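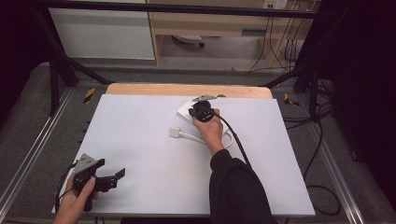
Both grippers in hand over the bench, with the power strip.

23/07/2020

The second gripper is finished, so I now have a matched pair. I started on these in March and expected to be done in a month. Most of the delay was the fingers, which I redrew 8 times, and the rest was cables.

The idea is simple enough. I hold one gripper in each hand and do an ordinary job with them, and the recordings go toward teaching a pair of arms to do the same job later. The arms are still in boxes at the shared workshop. Calum Leckie has the bench next to mine and keeps asking when they come out. I tell him after the grippers work, and that is still the answer.

I picked a power strip and its plug as the first real job. Blocks and cups went fine with the first gripper, but they don't tell you much. A strip with a cord is awkward. The body is long, the cord pulls back when you move it, and the plug rolls onto whichever side it likes. You need one hand to hold the strip still and the other to bring the plug around, and that is the reason I built two of these.
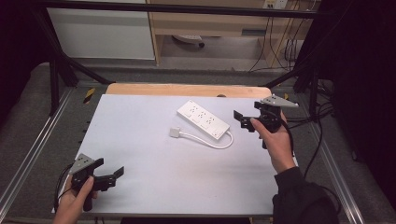
The cables are the part I would do over. Each gripper has one, and my first plan was to let them hang. That lasted one evening. When I turned my wrist inward the cable pulled the whole gripper off line, and I was correcting for it without noticing. I bought longer leads from Granura and taped a slack loop near the elbow. It's better, but I still feel it when I reach for the far side of the table. A lighter cable is next on the list — 2 meters should be plenty.

The handles took less work than I expected. I printed the first one too thick and my thumb got sore after half an hour, so I took some off the back and moved the thumb rest up. Annelies Trummer tried the pair and said the left one still felt nose-heavy. She's right. The plate on top puts weight out front, and I haven't found a good place to move it to.

For the finger pads I tried a soft sheet from Heso first. It gripped well but peeled at the corners, and after 200 closings on the test rig one of them came off completely. The pads I use now are stiffer. They slide a little on smooth plastic if you pinch near the tips, so I try to take hold with the full face of the pad.

Last night I recorded 56 tries at picking up the plug and turning it toward a socket. I haven't gone through them all. In the ones I have watched, the trouble is nearly always the approach: I come in too high and close on the cord instead of the plug body.

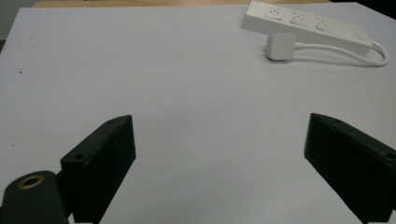 Nilton Inga wrote in after my last post: "Try starting every run with the plug in a different spot. I kept mine in one place for weeks and the arm learned that place and nothing else." I had been putting it back on the same mark each time, so that changes tonight. I'll also throw in some runs with the strip turned the other way, and post the numbers once I've sorted the files.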